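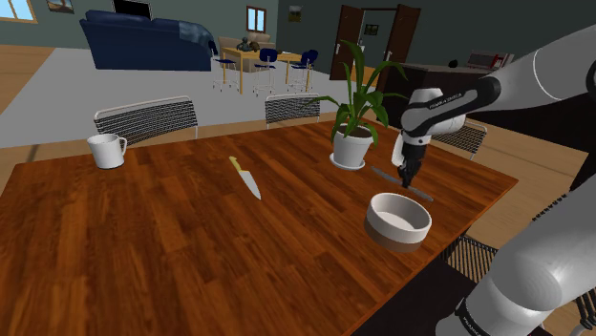

Researching a Historic Visit to Your Town

Many towns hold some memory of a day when a governor, a general or a touring performer stopped for a few hours and then moved on. Such visits are often remembered warmly and recorded poorly. This guide sets out the method recommended by the Gurkmont Local History Society for readers who wish to document a visit and deposit their findings in the reading room.

Before you begin

Write down what you already know, and beside each statement note where you learned it. A family story, a plaque and a newspaper column should be kept apart at this stage. If you have only a year, begin with the season. Speaking tours in this region were usually held between the spring thaw and the end of August, when the roads were passable and halls did not need heating.

Step 1. Establish the date

Consult the newspaper on microfilm for the week before the supposed visit as well as the week after. Advance notices give the planned program, while later reports give what took place, and the two frequently differ. Weekly papers present a particular difficulty. The date printed at the top of the page is the date of issue, and "Tuesday last" must be counted back from it.

Check every date against a perpetual calendar. One account long accepted in Gurkmont placed the arrival of the lecturer Tamás Kozma by scheduled train on 30th June. That day was a Sunday, and the railroad timetable for the season shows no Sunday service on the branch line. The date had been copied from a souvenir card printed before the tour was rearranged.

Step 2. Trace the route

Railroad timetables, livery stable accounts and hotel registers will often show how a visitor arrived and where the party stayed. The register of the Hauser House hotel is held in the reading room as item 246. Names were entered by the clerk as he heard them, so search under several spellings.

Look also at the neighboring towns. A speaker who appeared in Gurkmont in the afternoon had normally spoken in Ollik that morning, and the Ollik paper may carry a fuller report of the same address.

Step 3. Compare the accounts

Prepare a sheet with one column for each source. Enter the time of arrival, the place of the speech, the names of the reception party and the size of the crowd. Leave a blank where a source is silent. Do not fill it from another column.

Crowd figures call for caution. Of the 4 reports of the Kozma lecture, only one gives a number – 719 – and it came from the hall manager, who had tickets to sell for the following evening. Record the figure with the name of the person who supplied it.

Step 4. Look for papers outside the press

City council minutes may show payments for bunting, a band or extra police. School logbooks sometimes note a half-day holiday. Letters and diaries are harder to find, but the society's card index lists those in private hands, and the archivist, Jonas Fuchs, will forward a written request to the owner.

Step 5. Write and deposit your account

Keep the finished account to five typed pages or fewer, with sources numbered at the end. State plainly any point that remains unsettled. Copies of photographs should carry the name of the lender and, where known, the photographer.

Accounts may be left at the front desk or mailed to the archivist. Please include your comparison sheet – it is filed with the account and made available to later readers.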